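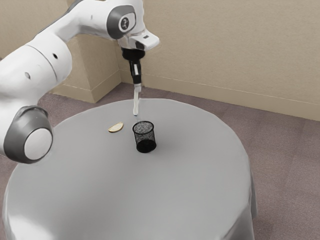 Start in the sim, break things there, then buy the arm. Jalen Strickland's advice to all of us, before coats were even off.

Open evening at the Drutura shared workshop, 2/3/23. Got there late, parking awful. Main bench was Corinne Nguyen-Tran's build - a home arm that tidies a desk, all of it still in simulation. Table, mesh cup, wrist camera, the lot. She's been at it since last winter, evenings mostly. Real arm is on order, 30 days they told her. We'll see.

Most of the talk was about the cup. Mesh is a pain to model, she first tried it as a solid tube and the lighting 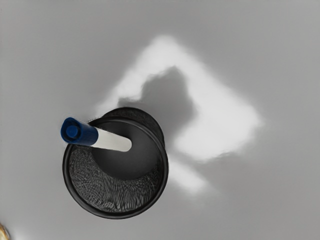

came out all wrong, so she went back and redid the walls. Took her 3 weekends. Marker goes in the cup, that's the whole task for now. Sounds easy, isnt. Angle matters, so does how hard the fingers close.

Asked about cost. More than my car, less than my roof - her words. Coffee was good, heating was off.

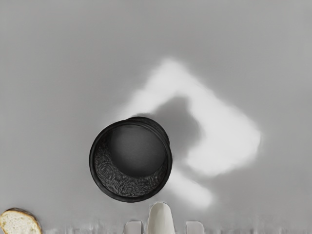
Dolores Pettigrew wanted to know why not just bolt the camera to the ceiling, and wouldn't let it go. Corinne wants it on the wrist, less to calibrate when teh bench gets moved. They went back and forth on that for 20 minutes. I had a train. Next open evening is later in February, bring your own mug.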